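Visit report: Tralent simulation lab, 16 September 2021

Anouk Van Loon and I went to see how Tralent checks home robots against its handling rules. All of the test work is done in simulation. Jozef Dijkstra showed us the screens.
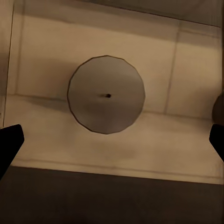 A rule set must pass 1,000 runs before anyone edits it. Every edit gets a written reason and a second signature.

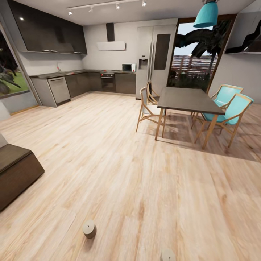

Simulated kitchen and dining area

Rule 2 covers floor objects. The robot must stop if it loses track of one.

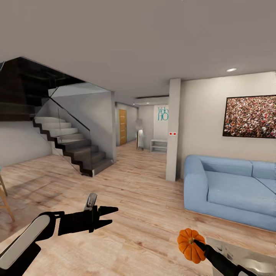 Both arms in view, pumpkin held at right

Rule 3 limits speed near furniture while carrying. Anouk asked about stairs, and Jozef said that section is still a draft.
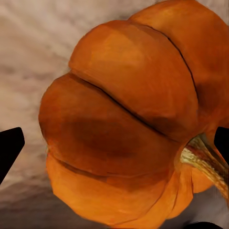
Pumpkin between the gripper fingers

Grip force limits are logged per object. We get the draft in March.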